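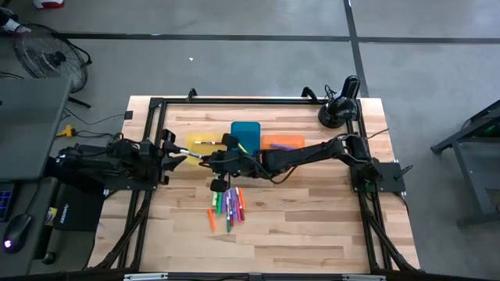
NOTA DE PRENSA

Flavemico abre en Gernska el servicio Wover de clasificación de rotuladores usados

Los centros escolares y las oficinas de la zona podrán entregar desde hoy su material de escritura mezclado y recogerlo ordenado por colores

Gernska, viernes, 6 de marzo de 2020. La empresa de material de oficina Flavemico pone en marcha Wover, un servicio de recogida, clasificación y devolución de rotuladores, marcadores de pizarra y subrayadores que se acumulan sin orden en aulas, salas de reuniones y almacenes. El servicio se presta en el local de la calle Mahama, donde la empresa ha habilitado una zona de mesas para este trabajo.

El funcionamiento es sencillo. El cliente entrega el material en una bolsa o en una caja, sin separarlo antes. En el local se vuelca sobre la mesa, se retira lo que no sea de escritura y el resto se reparte por colores en bandejas. Después se prueba cada pieza sobre papel o sobre una pizarra pequeña, según el tipo. Lo que todavía escribe vuelve al cliente. Lo que se ha secado se aparta y se entrega a un gestor de residuos, salvo que el cliente prefiera conservar los cuerpos para actividades de manualidades.

Durante la fase de prueba participaron 4 centros escolares de Gernska, que entregaron en total 1071 piezas. La mayor parte procedía de cajones de aula y de armarios compartidos entre varios grupos. Los centros habían seguido comprando rotuladores nuevos mientras los antiguos quedaban en el fondo de los cajones, muchos en buen estado.

Flavemico ha optado por trabajar con bandejas de plástico translúcido de distintos colores. El color de la bandeja sirve de referencia al que clasifica y el material translúcido permite ver desde un lado si dentro hay algo, sin tener que levantarla. Las bandejas se vacían al final de cada lote y no se mezclan entregas de clientes distintos.

Los criterios de reparto se acuerdan con cada cliente. Un colegio suele pedir que los morados y los violetas vayan juntos; una oficina puede querer que los marcadores de pizarra se separen de los subrayadores antes de mirar el color. También hay quien prefiere agrupar por tonos cálidos y fríos. El formulario de entrega incluye un apartado para indicarlo y, si se deja en blanco, se aplica el reparto por color del cuerpo o del capuchón.

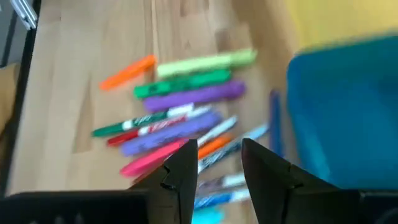 Flavemico – Nota de prensa – Página 2

Subrayadores y marcadores de pizarra, juntos en la misma entrega

Una de las dudas más frecuentes en la fase de prueba fue si había que separar los subrayadores de los marcadores de pizarra antes de llevarlos. No es necesario. Los dos tipos llegan casi siempre revueltos y se clasifican en la misma mesa. La diferencia se nota en el grosor del cuerpo y en las etiquetas impresas, aunque en el material muy usado la impresión puede haberse borrado. En esos casos se decide después de la prueba de escritura.

Los verdes son los que más consultas generan. Un verde lima puede pasar por amarillo con poca luz, y hay subrayadores cuyo cuerpo no coincide exactamente con el tono de la tinta. Por este motivo las mesas cuentan con lámpara propia y la empresa recomienda a quienes ordenen el material por su cuenta que lo hagan con luz directa. Los rotuladores de cuerpo blanco se clasifican por el capuchón y, si este falta o se ha cambiado por otro, por la tinta.

No se admiten plumas estilográficas, tubos de pintura, correctores líquidos ni pegamentos. Los lápices de colores se aceptan en bolsa aparte, pero por ahora se devuelven sin clasificar. Tampoco se reponen capuchones perdidos, si bien los que llegan sueltos se guardan con el lote y se prueban en las piezas que no lo tienen.

Condiciones del servicio

El plazo de devolución es de 3 días laborables desde la entrega. Los lotes se devuelven en bolsas de papel con el color escrito en el exterior y una hoja con el resultado de la prueba. Los centros que participaron en la fase inicial mantienen el servicio sin coste hasta mayo. Para los demás clientes, la tarifa depende del volumen del lote y puede consultarse en el mostrador.

Quienes no puedan desplazarse hasta la calle Mahama tienen la opción de solicitar la recogida, limitada a 2 entregas por curso en el caso de los centros escolares. La petición se hace por teléfono o con el formulario en papel que se facilita con los pedidos de material. Conviene que las bolsas estén cerradas y lleven el nombre del centro por fuera – en la fase de prueba llegaron varias sin identificar.

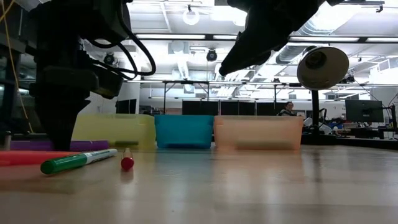

Salamatu Wumbei explicó que el primer lote que entregó llevaba años en una caja de galletas y que lo daba por perdido. «Pedí que me separaran los naranjas de los rojos, que en clase siempre acaban mezclados, y me los devolvieron así. Los morados los junto yo con los azules, pero eso ya es manía mía», comentó. Añadió que le habría gustado recibir también los lápices ordenados y que preferiría bolsas más pequeñas, porque las de papel se rompen por el fondo si se llenan demasiado.

Flavemico ha tomado nota de ambas cuestiones. Las bolsas se sustituirán cuando se agoten las existencias actuales. La clasificación de lápices se estudiará una vez terminado el periodo sin coste, cuando se conozca el volumen habitual de entregas.

El local ofrecerá además una hoja de consejos para mantener el orden en el aula. Recoge indicaciones básicas: guardar los marcadores en horizontal, asignar una bandeja a cada grupo de colores, dejar en la mesa solo los que se estén usando y revisar el conjunto al final de cada trimestre. La hoja es gratuita y se puede fotocopiar.

Sobre Flavemico

Flavemico distribuye material escolar y de oficina en Gernska y su comarca. Vende a particulares, centros educativos y empresas, y mantiene un servicio de pedidos a domicilio. Wover es su primer servicio dedicado al material ya usado.

Contacto para medios

Flavemico, departamento de comunicación
Calle Mahama, Gernska
Las solicitudes de información y de visita al local se atienden en horario de mañana.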